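Chess club moves to the Salazar Room for the spring term

The Grendevura chess club has a new home. From April the club will meet in the Salazar Room on the upper floor of the Pindus Center, after nearly a decade in the back of the old library annex. The annex is closing for roof work and the town has not set a date for it to reopen.

Doors open at 5 in the afternoon and play runs until the building closes at 9. The side entrance on Ullberg Street is the one to use, as the main doors are locked once the front desk goes home. There is an elevator to the left of the coat rack. Parking behind the building is free after 4, but the row closest to the kitchen door is kept clear for deliveries and cars left there have been ticketed.

Zulkifli Sopacua, who has run the club since the annex days, will be there every week to pair people up. Newcomers do not need to sign up ahead of time or bring a set. If you have a clock of your own, please bring it, as the club is short of working ones and two of the older models no longer keep the same time on both sides.

The evening is split in two. The first part is for lessons and casual games, and the second is for rated play. Lessons this term will be on pawn endings, which is where Zulkifli says most club games are thrown away. He plans to start with king and pawn against king and stay on it until everyone can win or hold it without stopping to think. After that come outside passed pawns and the question of when to trade the last pair of rooks.
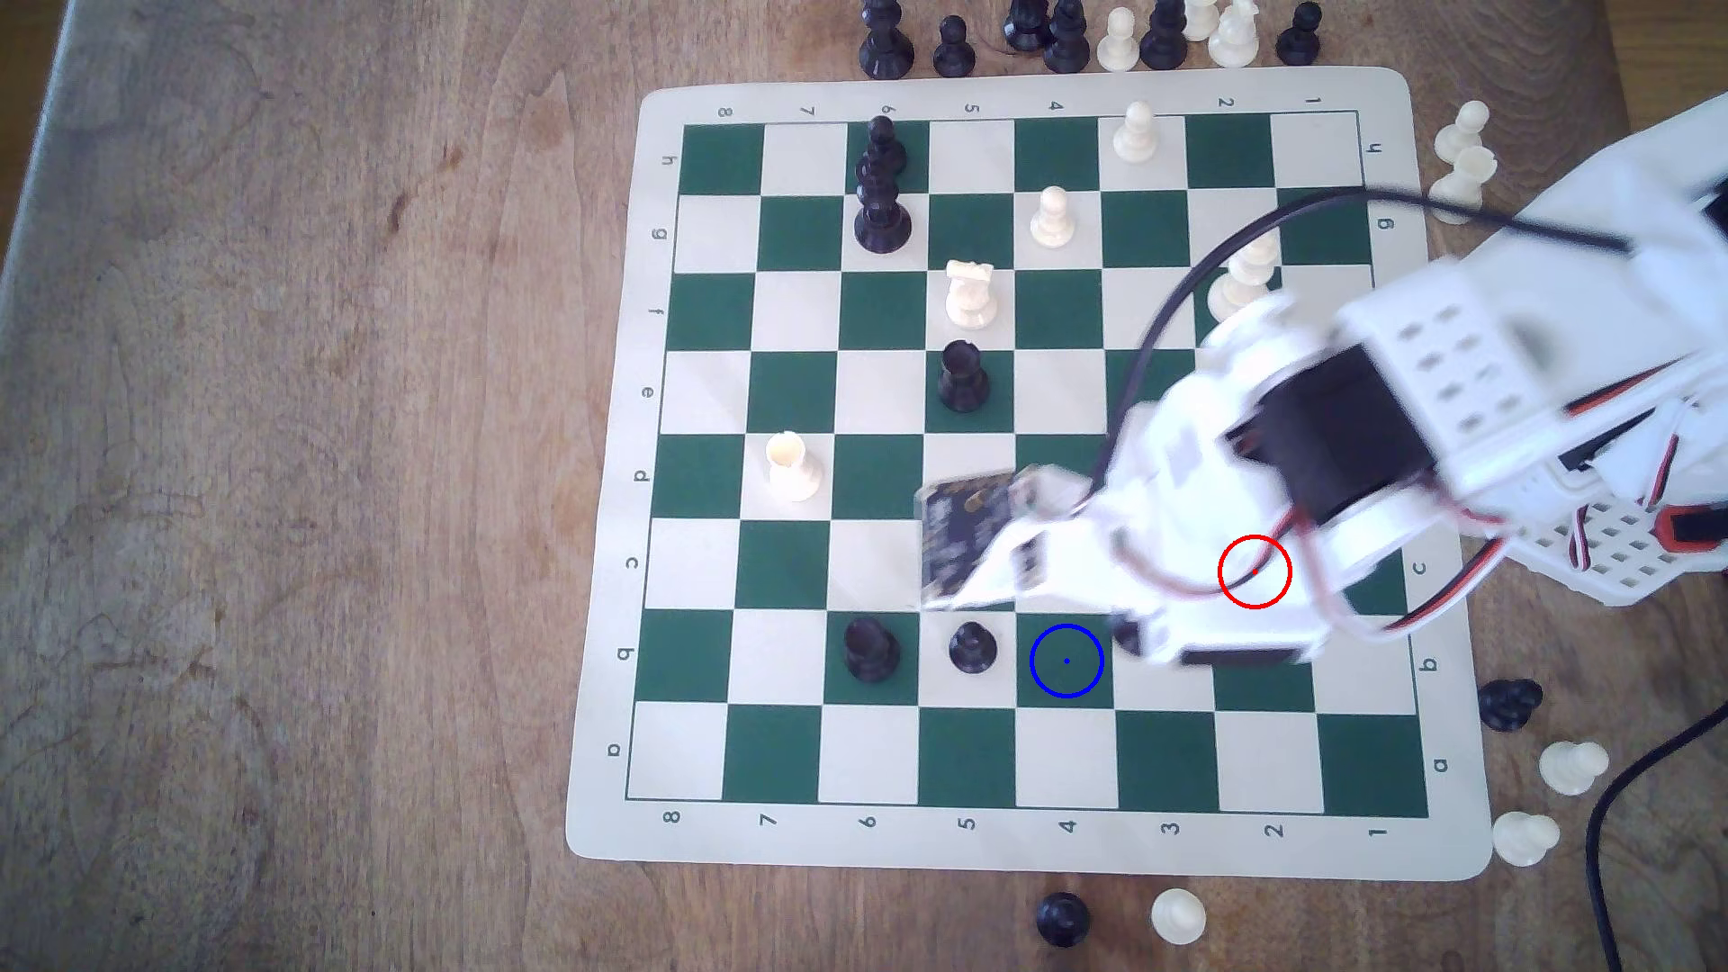 Children under 10 are welcome at the lessons with a parent or other adult in the building. They can stay for the rated games too if they are able to sit through a long one. Last fall several younger players dropped out of the ladder because the games ran past their bedtime, so there will now be a shorter time control for anyone who asks for it before the round starts. Both players have to agree.

The ladder itself starts over from scratch. Everyone who played in the winter term keeps their club rating, but the standings go back to zero. A win is worth a full point, a draw half, and a missed game nothing unless you let Zulkifli know by noon. The winter ladder ended with 27 players on it, the most the club has had, and the top 4 go on to play the county match in early summer. Anyone with a club rating of 1000 or higher can be put down as a reserve.

Dues have not changed. They cover the room and the tea, and can be paid by the term or by the evening. Students pay half. If dues are a problem, speak to Zulkifli in private and he will sort it out.

A few members have asked about the club's books. The shelf from the annex has been packed up and will be in the Salazar Room by the second week. The lending notebook is with it - please check whether your name is in there, as a number of the endgame books have been out since last year. Returned books can also be left at the Pindus front desk during the day, in a bag marked for the chess club.

The county has also asked whether Grendevura could host a one-day open in the fall. The Salazar Room is too small for that, but the hall downstairs might work if the dance class can be moved. Members who would be willing to help with pairings or set up tables should tell Zulkifli before the end of the term.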